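**Open afternoon at Celdale - anyone else go?**

**tinplate_gran**
Well, I finally made it to the Meruvham open afternoon over in Celdale, and I'm so glad I did! I stood by the two-arm bench for 64 minutes (my parking ticket says so) and the folks there answered every silly question I had. The wedding box with the padlock was my favorite. 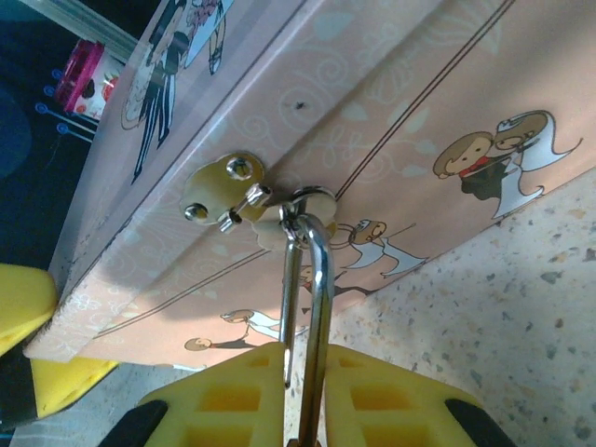
*Yellow fingers on either side of the shackle*

I do think a lock is a lovely thing to show people - we've all fumbled with one in the cold.

**Alarcón_fan**
Glad you enjoyed it, but I have to disagree a little. I went at 3 and found it slow going. The Trelarar demo last December had a conveyor, and my kids still talk about it.

**tinplate_gran**
Oh, conveyors are fun, I'll give you that! But I liked being able to follow what each arm was up to. 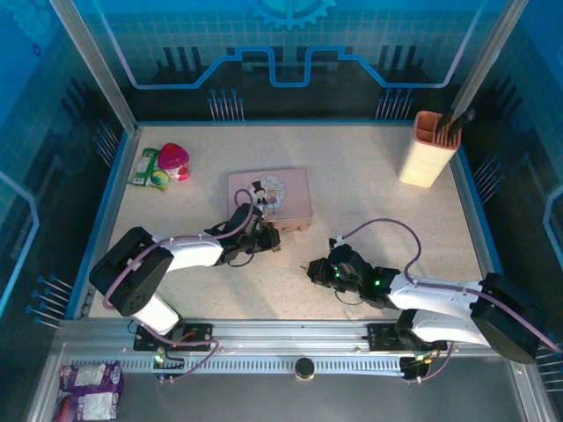 My husband kept watching the purple cables, of all things, and wondering how they stay out of the way when the arms swing around. He worked in elevators for years, so cables are his subject.

**bencherwren**
I'm with gran on this one. Slow is fine by me if I can see the fingers. Did they say whether there's another one in spring? I'd bring my dad.

**tinplate_gran**
They're hoping for April - I'll post when I hear.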